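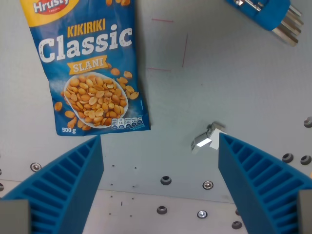
4.2 The Sisari finger kit in everyday use

We bought the Sisari kit with our own project money, so I can be as grumpy about it as I like. It comes as a pair of soft ribbed fingers, two mounting blocks and a small bag of screws, and Kivow (who sell it) say you can swap it onto a standard parallel gripper over a tea break. It took us most of a morning, mainly because the screws supplied were a touch short for our adapter plate. Once we'd dug out longer ones it all went together nicely, and we haven't had to touch the fixings again.

Figure 4. The Sisari fingers open over the bench, with a 500 g bag of peanuts, a small bent metal bracket and a blue holder of metal rods on the work surface.

What I wanted to know was whether one pair of fingers could cope with the sort of jumble our partners at Achterberg deal with, where a floppy bag might be followed by a bit of sheet metal. Those two are a nasty pairing! A bag sags and slides about inside its own wrapper, while a bracket is stiff, light and very easy to flick across the bench. We ran 2,000 picks in all, spread over June and July, and left the grip force at the factory setting for the lot. Of these, 1,128 were bags of one kind or another and the rest were small hard parts.

The bags went better than I'd expected. The ribs fold in around the filling and seem to hold it in a sort of cradle, and a bag taken across its middle hardly ever came loose. Picking near a corner was another story – the fingers closed on slack film, the weight swung underneath and the whole thing slowly rolled out. Over the full run we logged 169 dropped items, and I went back through the notes for every one of them (a long afternoon). Corner grips on bags came up again and again. Shiny packaging didn't bother the fingers themselves, but it did upset our depth camera now and then, and I have counted those misses separately in Table 3 as they're hardly Sisari's fault.

Small metal parts were fiddlier. The fingertips are fairly blunt, so anything lying flat has to be nudged up before it can be pinched, and our planner isn't clever about nudging. We tried the optional Flunditz tip covers for 300 of the hard-part picks and liked them a good deal. They're grippier and a bit narrower, though one pair had started to peel by the end of July and we had to stick it back down. I'd buy them again, but I'd order spares at the same time.

Wear on the fingers themselves was slight. We wiped them down every evening with a damp cloth and saw no splits in the ribs, only some scuffing towards the tips. Section 4.3 goes through the grip force readings for the same runs.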